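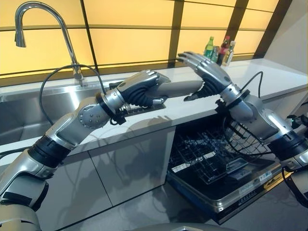

Figure 3. The two-armed unit at the staff kitchen counter, dishwasher open below, left hand gripping a light grey cylinder.

Work and Organisation | Field Studies

4. What changed in the kitchen

4.1 Who does the washing up

I'd better start with how things ran at Soslow before August. The office has 200 people on its books and one staff kitchen on each floor, and the washing up belonged to the catering team, 5 people on split shifts. I spent 13 days with them over the summer, mostly leaning on a worktop with a notebook and being told to move. Loading took up the dead hour after lunch. People grumbled about it, but it was also when they talked, swapped shifts and found out who was off sick.

Then the Rustel unit was set up at the counter on the upper floor (Figure 3). It works at the stretch between the sink and the dishwasher, and the arms reach across right where a person would lean in. That sounds like a small thing. It isn't if you're the one who wants to fill a jug! The team soon worked out a habit of calling "coming through" before they reached for the tap, even though the machine takes no notice of speech. I asked one of them why and she said it would feel rude otherwise.

4.2 Tidying for the machine

What I hadn't expected was how much of the job turned into getting the place ready. Mugs had to be left with their handles the same way round. Cutlery went in a tub, never loose in the sink. Drinks bottles got shoved to the back of the counter, up against the lit panels, and there they stayed – I saw the same habit on both floors, though only one had the robot. Tarık Akbulut, the shift lead, called this "washing up before the washing up", and I've borrowed his phrase for the rest of the paper.

None of this was in the rota. The firm's plan had the loading hour down as saved time, and two shifts were trimmed to match. In my notes the saved hour comes back in bits: a few minutes straightening the rack, a few more waiting for an arm to finish, a walk downstairs to use the other sink. Nobody wrote these bits down, so the managers I spoke to didn't know about them.

4.3 Who gets asked

When the unit stopped, the team rang Masri, who look after it under contract. The person on the phone would ask what the hands were doing, and the catering staff got very good at answering. One of them could tell a slipped grip from a stuck wrist by the sound (she was right both times I was there to hear it). Her pay grade hasn't moved. I think it should, and I said so to the firm in September 2021, when I shared a draft of this section with them.

I don't want to make it sound all bad. Two people with sore backs were glad to stop bending over the racks, and one told me she'd fight anyone who tried to take the robot away. Still, she misses the chat after lunch, and so does Tarık. They've tried moving it to the morning, before the first delivery, with mixed success – half the team isn't in yet.

Contact: Mali Craddock, Ornent Work Studies | Copyright Ornent | Back to top

Related papers
Breaks, rotas and the quiet hour: notes from a post room
Who mends it? Phone support and the skills left off the payslip
Sharing a worktop: staff and machines in small kitchens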